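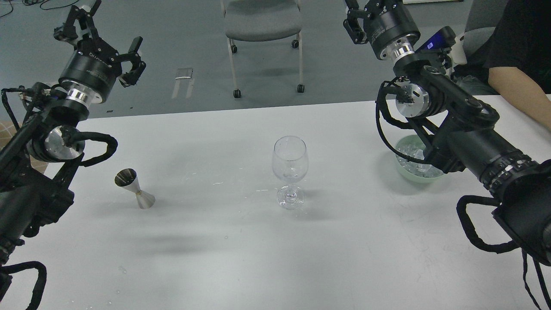
Glass, jigger and ice: three pieces from the home bar.

Magazine > Home & Table > Drinks at Home

Features Recipes Home & Table Letters Subscribe

The Small Bar

A wine glass, a double jigger and a bowl of ice will get you a good deal further than you'd think

By Evie Entwistle

My aunt kept her bar in a sideboard the size of a rowboat. It had a mirrored back and a light that came on when you dropped the front down, and inside were, by my mother's count, more than 70 glasses, of which I can remember her using four. The rest were for company of a kind that never came up our road. When she moved to the apartment in Petek she gave nearly all of it away, and the funny thing (she said so herself, over something cold with orange peel in it) was that she started making better drinks.

I have been thinking about her all October, since I finally cleared out my own shelf, and I've spent a lot of happy evenings asking people what they kept when they did the same.

Zorica Stojanovska kept the jigger. She ran the bar at the Arine for long enough to have trained half the people now pouring drinks downtown, and she is firm on this point to a degree that can be a little alarming across a kitchen counter. "People tell me they have a good eye," she told me. "I had a good eye too, and then I measured it, and I was over every single time." The kind she likes is the double one, two cones joined at the waist, because you flip it over and there's your other measure, and you never have to go rummaging in a drawer with sticky fingers. Hold it level, she says, and fill it right to the rim, close to the glass so the trip is a short one. If you're new to it, practice with water over the sink. I did, for longer than I'd care to admit, and I do spill less now.

One word of caution from my own kitchen: jiggers don't all agree with one another. I own two that look like sisters and one of them pours noticeably bigger. Check yours against a measuring cup once and write the answer inside the cupboard door, where I have also written the oven repair number and the birthday of a dog.

Then there's the glass. Wenjie Liang, who writes about wine and could be forgiven for owning a wall of crystal, drinks nearly everything from one plain stemmed shape with a rounded bowl and a stem on the short side. He uses it for red, for white, for a spritz with plenty of ice, and on one occasion that I witnessed, for chocolate pudding. A short stem suits a small table and a crowded dish rack, and a rounded bowl leaves room for ice and fizz without anything climbing over the top. He bought a case of 200 of them when a hotel in Mevton was closing, thinking he'd split it with friends, and he has been giving them as wedding presents ever since. If you've been married anywhere near Wenjie, you have some.

And ice! I used to treat ice as something that simply happened in the freezer, and I'm sorry for it now. Yu-ting Kuo, whose summer parties I'd walk a long way to get to, starts hers the day before, emptying the trays into a lidded box and filling them again until she has far more than seems sensible. She brings it to the table in an ordinary cereal bowl, a wide one, and puts it out last. A bucket is lovely if you have the room, but a bowl you can reach into from any side is friendlier, and when it melts you carry it back to the kitchen and fill it again. Tongs if you have them. A big spoon if you don't.

Color is worth a thought, too. Pale green is a very pretty thing to put under clear ice, and against a white tabletop it gives the eye somewhere to rest. Zulkifli Nugroho, who sells secondhand tableware at Primwood, tells me odd single bowls are the slowest things on his shelves and the cheapest, which seems a shame to me and a piece of luck for you.

As for what to pour, I'll leave you with what we've been having at our house. Fill the glass halfway with ice. Add one large measure of dry vermouth and one small measure of grapefruit juice, top it up with soda, and give it a single slow stir from the bottom. My aunt would put an olive in. I don't, but I keep a jar in the fridge for when she visits.

More from Home & Table
A Week of Soups from One Pot
The Case for Cloth Napkins
What to Do with a Glut of Quinces
Letters: Your Worst Dinner Guests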